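How to Write a Short Obituary for the Newspaper

When my aunt Iwona Olszewski died, I had to write the notice in one evening and I did not know how to begin. These are the steps I followed, and I still use them when people ask me for help.

Ask the newspaper first about the price and the limit. Ours in Prendergast allowed 141 words. Each extra line was paid separately.

Start with the full name, age, town and day of death. Then write the place of birth and the parents. If you are not sure of a date, look at the marriage paper or call the oldest cousin.
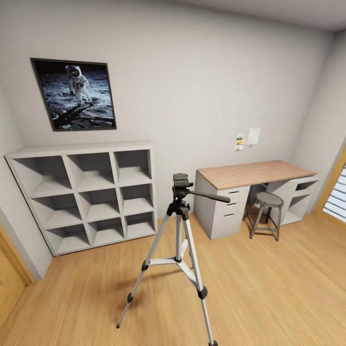 After this comes the life. Choose two or three things only - work, a hobby, a church or a club. For my aunt we wrote that she sewed curtains at Mamex and grew dahlias.

Next, list the family. Put the living relatives first, then those who died before. Check every spelling with one person from each side.

The service goes at the end, with day, hour and address. Ours said: Fri 25 August, 11 a.m., Wokurberg Chapel.

Read the text aloud one time, slowly. Send it by e-mail and ask for a proof before printing. In our proof the chapel had the wrong street number, and they corrected it the same afternoon.

Oratile Mabaso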